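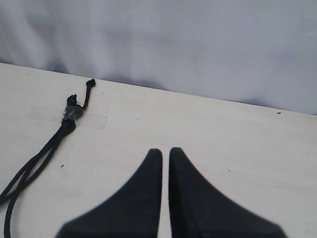
OPEN DAY DEMONSTRATION AREA: PRE-OPENING SAFETY CHECKLIST
Last updated: 04/06/2020
Reading time: 3 minutes

Site: Panganiban Hall, Barnness
Activity: Cord and cable handling by robot arm, public viewing
Equipment owner: Sanik
Inspection carried out by: Tollow Site Safety

1. Table and work surface
Surface level and free of loose tools: PASS
Cord secured for taped exercise: PASS
Comment: Clear tape is laid across the wrapped knot and holds the cord to the tabletop. Tape is to be replaced between sessions. Small specks on the surface are cosmetic.

2. Arms and grippers
Bracket screws checked for tightness: PASS
Fingers free of cracks and sharp edges: PASS
Cable routing at wrist: ACTION REQUIRED
Comment: On the left arm, a cable loop hangs below the arm and another passes over the wrist. The white zip tie has been left with a long tail. The tail shall be trimmed flush and the loop shortened before visitors are admitted.
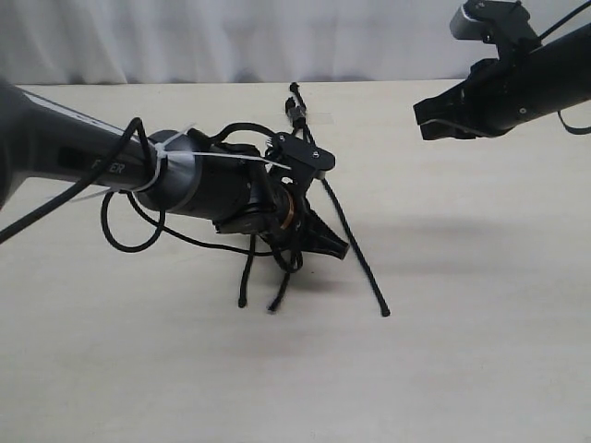 The inspector further requests that the loop be checked through the full range of wrist travel, at demonstration speed, with both arms powered. The result is to be entered on sheet 113.

3. Emergency stop and power
Stop button reachable from operator position: PASS
Stop button tested from each side of the table: PASS
Extension leads covered where visitors walk: FAIL
Comment: One cover is missing at the east door. Hall staff have been informed.

4. Visitors
Barrier in place: PASS
Maximum number in hall (100) posted at entrance: PASS
Exit route through Room 117 unlocked: PASS
Comment: Children must be accompanied at the barrier. Visitors may not hand objects to the operator while the arms are powered.
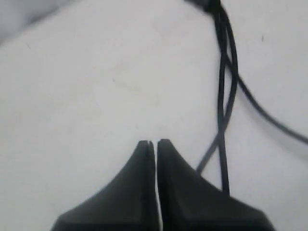 BARNNESS, May. Items 2 and 3 remain open. The demonstration may not begin until both have been inspected again and initialed by the operator on duty. A copy of this checklist shall be kept at the operator position throughout the open day.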